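# Inthanon (test environment)

**Inthanon** is a simulated apartment used to compare cameras, grippers and arm controllers before any hardware is bought or bolted down. It was started by Osvaldo Gatti and Rungnapa Kaewmanee at the Clakberg workshop as a way to settle arguments over camera placement, and it grew into one of the liveliest small projects in home robotics. The first public version came out on Feb 2, 2021.

## Rooms and objects

The apartment is made of connected rooms with doors that can be set open, closed or anywhere in between. Doors matter a great deal here. A camera that does well over a bare tabletop can do badly when half its view is filled by a door panel, and Inthanon is full of awkward spots of exactly this sort. The furniture is ordinary: desks, office chairs, pictures on the walls. A few objects are there because they're hard to deal with, and the saxophone is the best loved of them. Its curves and muted brass give depth estimators a wonderful amount of trouble. 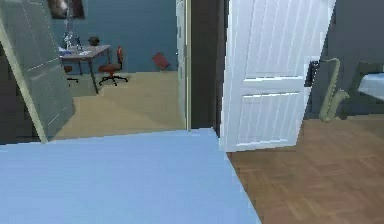

Each trial begins with a search. The controller gets the name of a target and a starting pose, then has to find the target, plan a path to it and bring the gripper in. Search and grasp are scored separately, so a fine gripper isn't punished for a poor camera (early versions mixed the two, and the results were close to unreadable). The standard set has 52 starting poses. Most of them look through a doorway or past a large piece of furniture.

## Camera comparison

The camera test is the oldest part of the project and still the most popular. Kulap Phuthong wrote the model that adds grain, blur and coarse pixels to a clean rendering, and it was a real step forward. Before her work, every virtual camera saw the apartment perfectly and nearly every controller passed.

Two mounting positions are compared. The head mount sees more of the room and is better at picking out a doorway or a chair. The wrist mount travels with the gripper and gets much closer to the target, but its view swings and tilts, and the floor may come out at a steep slant. A controller has to work out which way is down all over again with each move. Small targets are a delight to test in this setting, especially solid blocks and see-through cups, which fail in completely different ways.

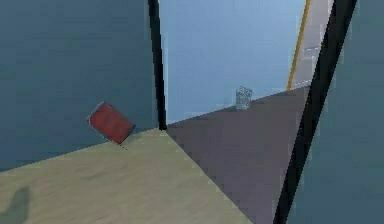 Charoen Mahawong ran the first full comparison of the two mounts, a total of 1,536 trials. The wrist mount won on blocks by a wide margin. On clear cups the two came out nearly even, a result that surprised the whole group and led to a long and happy stretch of work on edge detection.

## Grippers

Two gripper models come with the environment. The Durier is a two-finger parallel design with flat pads. The Grudolik has three curved fingers and handles round objects beautifully, but needs more room to open. In the September release, the Durier finished 66 percent of the tilted-block grasps, and the Grudolik did better on cups and worse on anything close to a wall.

Apinya Jaidee maintains the contact settings for both models. Changes to pad friction are listed in the release notes, and scores from before and after such a change are kept in separate tables.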